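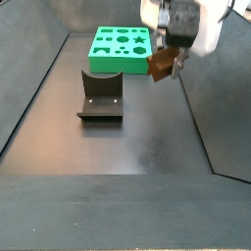
Woran erkennt man, dass ein Kleinserienauto wirklich neu konstruiert wurde? An der Bodengruppe, und zwar fast nur dort.

Kapitel 9
Karosserie und Unterbau: Was der Kleinserienhersteller selbst baut

Wer die Prospekte kleiner Automobilmarken liest, begegnet dem Wort »Eigenentwicklung« mit ermüdender Regelmäßigkeit. Gemeint ist damit selten ein ganzes Fahrzeug. Meist steckt unter der neuen Außenhaut ein Großserienmodell, dessen Radstand man verlängert, dessen Instrumente man umgesetzt und dessen Typenschild man ausgetauscht hat. Dagegen ist technisch wenig einzuwenden. Man sollte es nur so nennen dürfen.

Dieses Kapitel behandelt drei Bauweisen: den Umbau auf vorhandener Plattform, den Rohrrahmen mit zugekauftem Antrieb und das selbsttragende Monocoque aus eigener Fertigung. Die Grenzen zwischen ihnen sind weniger sauber, als die ältere Literatur behauptet. Ein Hersteller, der die Vorderachse samt Hilfsrahmen übernimmt und dahinter einen eigenen Rahmen schweißt, lässt sich mit gleichem Recht der ersten wie der zweiten Gruppe zuordnen. Die Verkaufsabteilung wird ihn der dritten zuschlagen.

Als durchgehendes Beispiel dient der Falcão, ein zweisitziges Coupé der Firma Dralano. Laut Werksangabe entstanden 300 Wagen. Die Konstrukteurin Despina Zamfir hielt in ihren Arbeitsnotizen eine Rahmenlänge von 3165 mm fest, und dieses Maß ist für uns ergiebiger als sämtliche Pressetexte - es passt nämlich zu keiner der Plattformen, die damals als Spender in Frage kamen. Daraus folgt noch nicht, dass der Rahmen neu war. Er kann ebenso gut gekürzt worden sein. Wie man das eine vom anderen unterscheidet, zeigt Abschnitt 9.2 anhand der Schweißnähte am Mitteltunnel.

Skepsis ist auch bei den Stückzahlen angebracht. Rosário Rebelo, lange Zeit für die Endabnahme zuständig, zählte Vorserienwagen und neu aufgebaute Unfallfahrzeuge nicht mit, Thibault Le Goff vom Vertrieb dagegen schon. Beide Listen sind erhalten, beide tragen einen Firmenstempel. In der Sammlerpresse wird gewöhnlich die höhere Zahl zitiert, ohne Quelle und offenbar ohne Bedenken.

Der Begriff »Neoklassiker« wird im Folgenden nur für Fahrzeuge verwendet, deren Form sich auf Vorkriegsvorbilder bezieht, während Motor, Getriebe und Achsen aus laufender Produktion stammen. Freistehende Scheinwerfer allein genügen nicht. Auch verchromte Auspuffrohre, die aus der Motorhaube treten und in nichts münden, machen aus einer Limousine noch kein eigenes Modell.

Vorausgesetzt werden die Grundlagen der Torsionssteifigkeit aus Kapitel 7. Wer dort die Aufgaben zum Leiterrahmen übersprungen hat, sollte sie nachholen, denn die Verlängerung eines Radstands sieht auf dem Papier harmloser aus, als sie ist. Die Biegung nimmt zu, die Türspalte wandern, und der Kunde bemerkt es beim ersten Anheben mit dem Wagenheber.

9.1 Der Umbau auf vorhandener Plattform

Unter einer Plattform verstehen wir die Bodengruppe einschließlich der Aufnahmepunkte für Achsen und Antrieb. Wird sie unverändert übernommen, bleiben Radstand und Lage der Federbeindome erhalten, und damit auch die Proportionen, gegen die der Karosseriebauer anschließend mit langen Kotflügeln ankämpft.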